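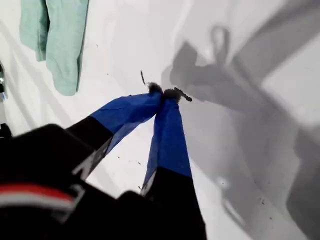

Blue tips, white surface.

Linen drive update, May 31, 2022. Quick one this time, running behind. 473 towels in so far, most from the Trumbridge drop-off. Target is still 3000 by October so keep them coming. Bath and hand sizes both fine, no bath mats please.

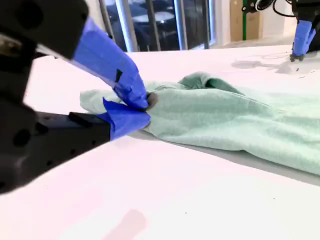 Pale green towel on a white table.

Vustden collection point is moving 2 doors down, same hours. Ring the bell, it sticks. Bags not boxes, the boxes wont fit on the shelf.
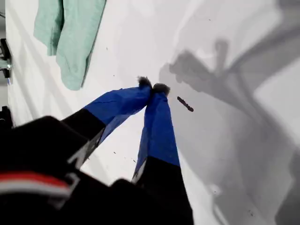
Urbańczyk Laundry is washing the first 34 bags at no charge. Big thanks there. Stained ones go in a seperate bag, marked.
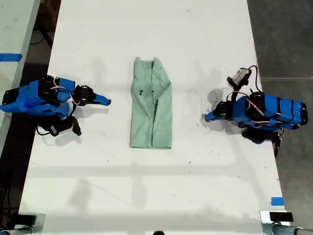

Skukine shelter gets the next delivery. Drivers needed, morning run. Reply to this email if you can do it.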